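Sorting the toy basket: mesh, load and what goes on top

Filed under Household, March

The toy storage in our back room in Pumcombe has gone through two systems. The first was a set of lidded bins, one per category. It failed on retrieval time. A child looking for a ball opened every bin, and the lids ended up on the floor. The second system is a single open wire basket, and it has been in service since the move from Riltunstead.

Open mesh has two practical properties. Small parts remain partly visible through the walls, which cuts down on dumping. Dust and crumbs fall through to whatever is underneath, which means the surface underneath needs wiping. I consider that a fair trade.

The basket came from Pirkitance, a housewares shop that sells store fixtures secondhand. I paid 700 for it in local money, more than I wanted to. A rolled rim was the requirement. Cheaper baskets have cut wire ends along the top edge, and these snag knits within a few weeks. Ours gets a blanket dragged over the rim most evenings, so the finish at that edge matters more than the gauge of the wire lower down.

Loading order is where I have spent the most time. Left alone, the contents settle by size. Small round balls work their way to the bottom and stay there. Plush rises because it is light and gets thrown in last. Fabric goes wherever there is a gap and then locks everything around it in place, the spiky balls in particular. 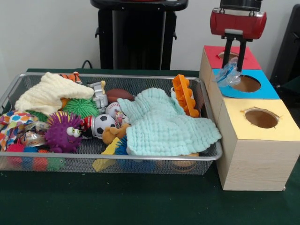 CONTENTS AND PLACEMENT

Fabric. The cream knit blanket takes up a good deal of volume in the basket. Folded flat, it would fit along one side. Bunched over the rim, it half hides the tiger. The polka-dot fabric is thinner and could go underneath as a liner, although it would then block the view through the mesh.

Balls. These divide into smooth and spiky. The spiky ones grip cloth, and the blue one has a habit of going under and not coming back. The purple one with the googly eyes is requested by name (Lai) and has to stay reachable. The baseball, the football and the small soccer ball are sports shapes at toy scale and can share a corner.

Figures and plush. The silver robot stores best upright. On its side it works down among the balls and has to be dug out. The tan teddy bear tolerates any position.

Foam. One yellow block. It belongs to a set that lives elsewhere, and I keep returning it.

Wrappers. A crumpled plastic wrapper is not a toy. It goes out.

The cardboard cubes with the colored tops stay beside the basket. I tried them inside, and they took up the space of several balls each while the corners got crushed. Stacked, they need very little table.

Pin-yu Tam wrote in after the last storage post to suggest a mesh divider down the middle. I priced one at 200 and have not ordered it. A divider would keep the fabric on one side, but the blanket would still end up over the rim. I will try folding first and measure the gap at the left wall before spending anything.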